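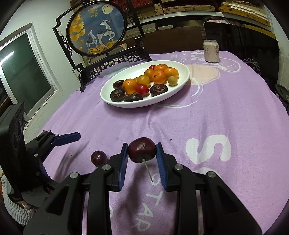

**Figure 3.** View from the camera on a hand-held gripper during collection in the household set. The fingers, with ribbed blue pads, hold a dark red plum over a printed tablecloth; a plate with fruit and cakes stands behind.

### 3.2 Collection of demonstrations

All demonstrations were recorded with hand-held grippers, without a robot arm. The operator holds the tool, moves it to the object, closes the fingers and performs the task as she would do it with her own hand. The camera is fixed on the tool, so the view at recording time and the view at test time are nearly the same. We found this property more important than the number of cameras, and we come back to it in Section 5.

The household set contains 3120 demonstrations, collected by 7 operators in 14 homes in Fakanville between July and the closing of the set on Nov 17, 2021. Before the first recording, each operator practiced for one afternoon with Jyoti Nishad or Seidu Amoah. Practice recordings are not included in the set.

We did not ask the families to clean their tables. In our earlier laboratory set, Ollitz, the background was a plain gray board, and a policy trained on it often failed when the board was replaced by a cloth with a pattern. For the household set we therefore kept the tablecloths, the dishes and the other objects of the home in their usual places. The table in Figure 3 has large white letters on a purple cloth, and the plate behind the plum carries small oranges and dark brown cakes. Such a view gives the segmentation step much trouble. Red fruits on the plate are close in color to the fruit in the fingers, and in the first version of our labels the two were sometimes joined into one mask.

### 3.3 Round and glossy objects

Fruit was chosen as one of the main object groups. Plums are difficult for two reasons. The surface is glossy, so a highlight moves over the skin when the tool turns, and the tracker may follow the highlight instead of the fruit. Also, the contact area with a flat finger is small. A ribbed pad on the inner face of each finger was used for the whole group, and the operators were told to close the fingers slowly until the fruit did not turn anymore.

An operator could stop a demonstration at any moment and mark it as failed. We keep the failed ones in a separate folder and do not use them for training in this paper, although Arvid Lindqvist is studying if they can help to predict slip.

### 3.4 Labeling

Each demonstration was divided into approach, grasp, transport and release. The borders were first proposed from the finger opening and then corrected by hand in Zikon, our labeling tool. Pallavi Pandey and Nisha Vishwakarma corrected the full set independently. When their borders differed by more than 14 frames, the recording was watched again by both and one common border was agreed. Most of these cases were in the approach phase, where the operator made a short pause above the object and it is not clear if the approach has ended.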